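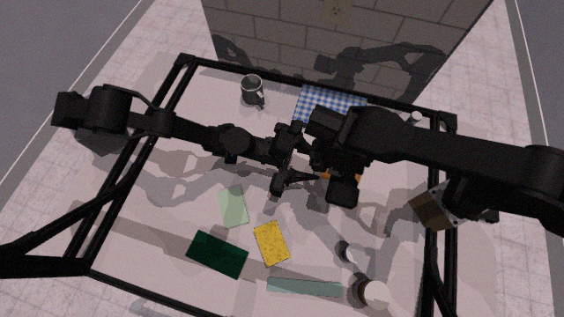
4.2 Reception of rescued migrants at the port

In the second part of the study we look at what happens in the first hours after people are brought to land. Our material is 167 interviews, made in the port of Zitis and in the transit centre at Trirside. Of these, 17 were with staff and the others with migrants.

Most of the persons we interviewed had waited outdoors before they were registered. In December this meant cold, and several of them said that they were given a blanket but no dry shoes. Forsberg found the same problem in his earlier work on inland centres.
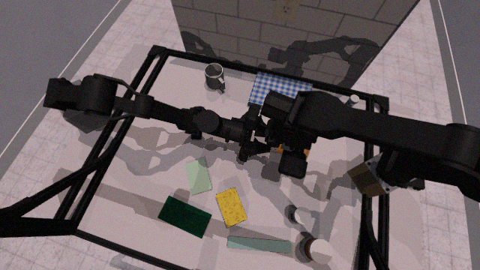

The waiting time depended mainly on the hour of arrival. Groups that came in the morning were registered the same day – groups that came on a Saturday evening often slept in the buses. The port has 15 interpreters on its list, but few of them can be called at night. The staff told us that they then asked other migrants to translate, also during the medical check.

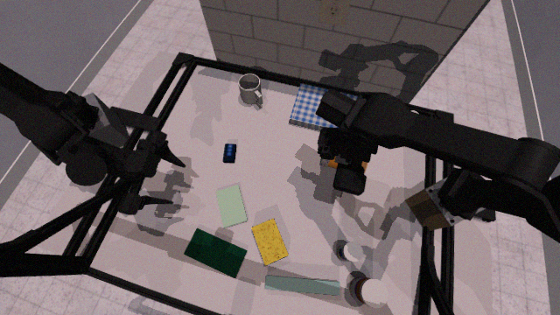 Figure 3. Two robot arms over a white tabletop, seen from above (simulated).

We return to the question of interpreters in Section 5, where the 491 registration forms are analysed.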